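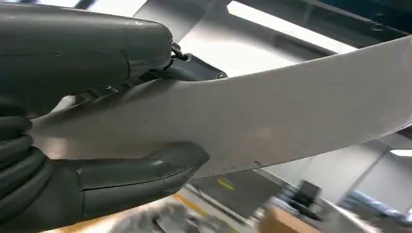
Korisar hand, trial notes (thread)

Reviews > Robotics > End effectors > Korisar

1/ We have the Korisar hand on trial at our Hokemville site, ordered through Girnimby as the full kit: hand, wrist adapter, wrist camera, control software. Trial terms are three weeks, return shipping included. Posting notes as I go. No discount, no sponsorship.

2/ Mounting took one morning. The adapter fits our arm without shims. The manual is 12 pages and spends most of them on the software install. The torque values for the wrist bolts are in a table on the last page, so start there.

3/ Grip first. Long curved parts are a fair test because the weight sits well outside the fingers. With the end of the part pushed deep toward the palm, finger over and thumb under, the hold is stable at the default force setting. Held by the last inch of the fingertips, the same part droops and rotates.

4/ The wrist camera sees the finger, the thumb and whatever is between them. Good for checking a grasp, poor for planning one – the hand takes up too much of the view. We use the head camera for approach and switch to the wrist for the close.

5/ Our station is a two-tier blue shelf on casters with green crates at the lower level. Yellow tape on the carpet marks the spot in front. The software wants a fixed reference for the shelf, and with casters that means you re-measure every time the thing gets bumped. Lock them if yours lock.

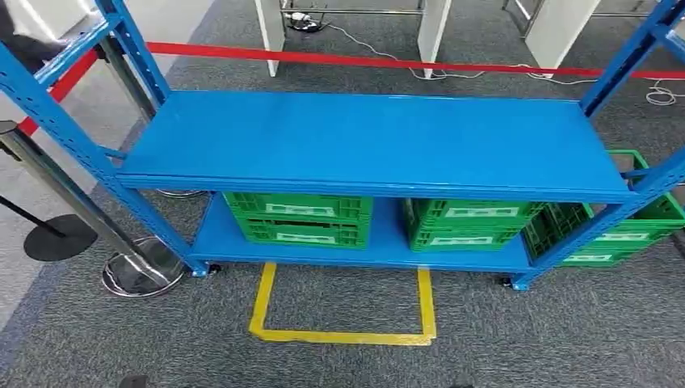
A reply asks whether the kit can find the shelf by itself if it has been moved. Partly. It corrects for small shifts if you stick the supplied marker tags on a flat surface. After a large shift it stops and asks for a new calibration. I would take the stop over a bad guess.

6/ Crates are the weak point. Latticed walls give the fingertips something to hook into, which helps on the lift and hurts on the release. Open the fingers fully before backing the arm out. The default release opens them halfway. The setting is called "release span" and it is three menus down.

7/ Cloth. Thin fabric lying flat on smooth steel is hard for any hand. There is no edge to get under and the panel gives no friction. The preset called "soft sheet" comes in with the fingertips low and pinches. A crumpled strip gives it folds to work with. A flat one does not. 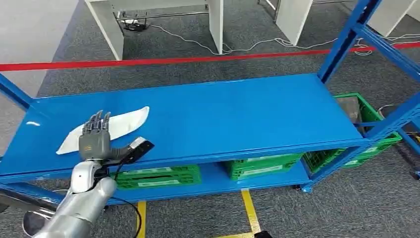
Someone at another site writes that their soft sheet preset scrapes the surface on approach and wants to know if ours does too. It did until I raised the approach height by 3 mm. Firmware from September or later has that field. On older firmware you have to edit the config file.

8/ Cable routing is on you. The kit ships with 8 clips and I would have liked more. Leave slack at the wrist, then run the full range of motion slowly before you close anything up.

9/ Support: Girnimby answers email the same day. Questions they can't handle go to the Korisar office in Cárdenas, and those take longer.

10/ So far: good hand, decent wrist camera, software that hides useful settings. Battery of drop tests is next, then the price conversation.

Posted Wednesday, November 29, 2023

Contact | Copyright | Back to top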